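Trudorano hand grippers, pair

Shares 17 | Comments 2

I've had these on my bench since October and my wrists are happy! You hold one in each hand, and the little jobs (sorting, refilling, tidying) get done from the same chair.

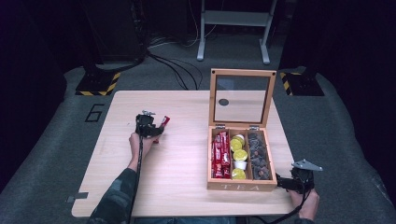
Workplace & Packing

Red packets to the left in the tea box, capsules to the right. Natália on the next bench wants a pair now too.

Comments
Igor Gajdoš: Do they do a longer cable?
Zuzana Malý: Ours come Saturday, can't wait!

Related
Paltik bench mat
Šimek cable clips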